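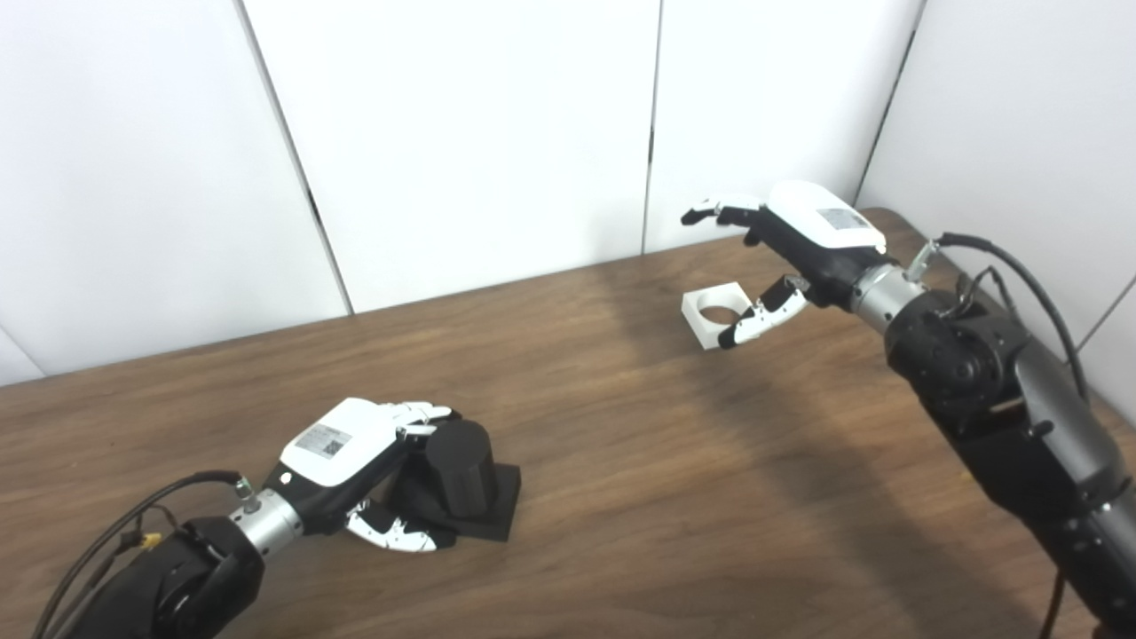 Cylinder and square base plate on the Grendwood bench.

Bench Notes: Cylinder, Block and Cube

The assembly bench at Grendwood has been in regular use since November, and several readers have asked how it is laid out and which parts are kept on it. Yogesh Dhillon supplied the dimensions and the handling notes below. Ekow Ofori checked them against the current parts sheet. The sheet itself is available from the Natance office on request.

The bench is 2000 mm long. The top is a medium-brown wood with a visible grain, left without a mat. A mat was tried for a short period and withdrawn after the base plates were found to rock on it when loaded off center. On the bare top they sit flat. The surface does show small light specks, and these are not all debris. A speck that does not move under a dry brush should be left alone. Scraping has already produced one low spot near the front edge, and the filler used there stands slightly proud.

Plain matte white panels stand behind the bench. The dark parts are easy to pick out against them. The white parts are less so, particularly toward the corners where the panels go gray in shadow, and anyone checking the edge of a white part should view it against the tabletop.

The first part on the sheet is the black cylinder on a flat, square black base plate. It is stored and used upright. The plate should be in full contact with the bench before any side load is put on the cylinder. When the part is steadied from above and below at once, the upper grip should do no more than locate it. Pressing down on the top edge while lifting at the plate puts a bending load on the joint between the two, and two units from the Olano batch were returned with that joint open. Both were refitted and have since held.

Cleaning is done with a dry cloth. Solvent left a dull ring on one plate and is no longer kept at the bench. Burrs on the underside of a plate can be taken off with 300 grit paper laid face up on the bench, using light strokes in one direction. The plate is then wiped and set down again. If it still rocks, it goes in the reject tray with a tag stating which corner is high.

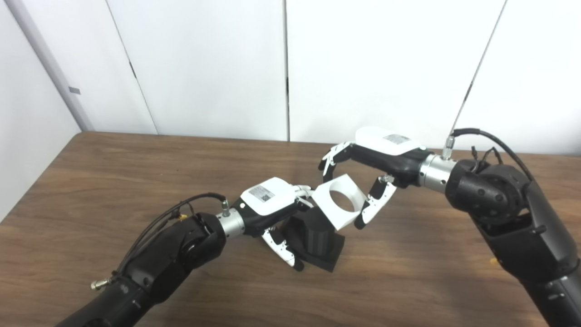

Issue 97, page 18

The second item is the white cube-shaped part with the large circular hole, brought in over a black rectangular block. Positioning is slower here than with the cylinder. A cube offers flat faces to hold, but the hole takes up a large share of the part, and a grip near its edge gives less support than a grip on a corner. The working method is to support the cube low on one side and make the final corrections from the other.

Height is set before alignment. The cube should be clear of the block by a visible gap while it is being turned, then lowered without further rotation. Turning it in contact with the block marks both. If the cube meets the block early on one side, it should be raised again and leveled. Pushing the high side down was common practice in the spring and accounts for most of the corner wear now recorded on the sheet.

The block is not clamped. A clamp was considered and rejected on the grounds that a clamped block hides a poor approach: the cube can be forced into place and the error does not show. An unclamped block shifts. A shift is to be recorded in the left-hand column of the sheet, with direction only. Distances were recorded for a time, but readings by different people did not agree closely enough to be of use.

Three corrections to the previous item on this subject. The bench length was given in inches in the heading and in millimeters in the table; millimeters are correct. The reference to a round base plate should have read square. The supplier of the brushes is Lü, and the umlaut was dropped in printing.

Storage is unchanged. Cylinders are kept standing on their plates on the lower shelf. Cubes go on the upper shelf with the hole facing out - this makes it possible to inspect the edge without handling the part. Blocks are kept in the drawer. Parts should not be left on the bench overnight, as the top is brushed down first thing and items have been moved without being logged.

A revised parts sheet is dated June 16, 2022. Copies carrying an earlier date should be discarded. Notes on corner wear, and any further plates that rock, should go to Ekow Ofori at the bench desk, with the part number written on the tag as well as on the sheet.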